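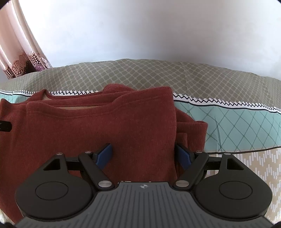
A hand-held gripper with silver metal caps at the pivots.

Looking after records at home: what I do and what I've stopped buying
by Dong-geon Jin

I own 2,000 records, most of them bought used, and I have been sold a lot of nonsense to go with them. These are the household habits I've kept. Readers of the Undoscombe music page keep asking, so I've put them in one place.

Dust before you play

A carbon fiber brush does most of the work. Let the record spin, hold the bristles lightly across the grooves for two turns, then sweep off toward the edge. Don't press. I've used the plain Kuso brush for years and I've tried the fancy Kuso with the grounding wire, and with my eyes shut I couldn't tell you which one had been over the record. Buy the plain one.

Clean the brush too. People forget, then wonder why they're moving gray fluff from one side of the album to the other. Flick the bristles back and forth against the handle.

Washing

A brand new record doesn't need a bath unless it's visibly dirty or it crackles. A thrift store record nearly always does.

You'll want distilled water, a drop of plain dish soap with no lotion or scent, and two clean microfiber cloths. Wet the grooves with the first cloth and wipe in the direction they run. Keep the label dry – a jar lid a bit bigger than the label, held down with your palm, is fine for this. Rinse with more distilled water, pat with the second cloth, then stand the record in a dish rack for 20 minutes or until you can't see any damp. Tap water leaves minerals behind where I live. Maybe yours is better.

Never wash old 78s with anything containing alcohol. Shellac doesn't like it and you won't get a second try.

I've read all the wood glue stories. You spread it on, let it dry, peel it off and the dirt is supposed to come with it. I tried it on a scratched easy listening album I had no feelings about. One side came out a little quieter and the other still has a strip of glue in track four. You first.

The bottled stuff

Flonmont fluid smells like a dentist's office and costs more than most of the records I'd use it on. The bottle says it "restores lost detail." If the detail has been worn out of the groove by a bad needle, no liquid is going to put it back. It did clean fingerprints off. So did the dish soap.

Sleeves

This is the one place I'd spend money. Paper inner sleeves shed and scuff, and the stiff ones with a picture printed on them are worse. Swap them for poly-lined sleeves and tuck the printed one in behind, so it stays with the album. If the outer jacket is worth keeping nice, put that in a plastic cover as well, but skip the heavy vinyl kind. I've had them go sticky and haze the record inside.

Split jacket seams can be mended with acid-free book tape on the inside. Regular clear tape goes yellow and lets go after a few summers.

Shelving

Upright, always, and snug enough that nothing leans. You should be able to pull one out with two fingers without dragging its neighbors along. Keep them off the floor if you have a basement, and away from the radiator, the sunny window and the top of the amplifier, where I have seen people stack them in July.

Check the shelf before you fill it. Records are heavier than books of the same width, and bookcases with long spans sag in the middle. Mine from Esquivel's yard sale lasted until October and then dropped its back panel on the cat's dish.

Warps

Everybody has a cure. Putting the record between sheets of glass in a warm oven is the popular one, and I've met several owners of very flat, very ruined records. A mild warp that plays without skipping can be left alone. For anything more, try a few weeks under a level stack of heavy books in a room that stays at an even temperature, and don't expect much.

The needle

Brush it from back to front only, with the soft brush that came with the cartridge. Gel pads work too, if you lower the arm with the lever and the platter is stopped. Write the date on a piece of masking tape under the turntable when you fit a new one, or you'll be guessing like I was.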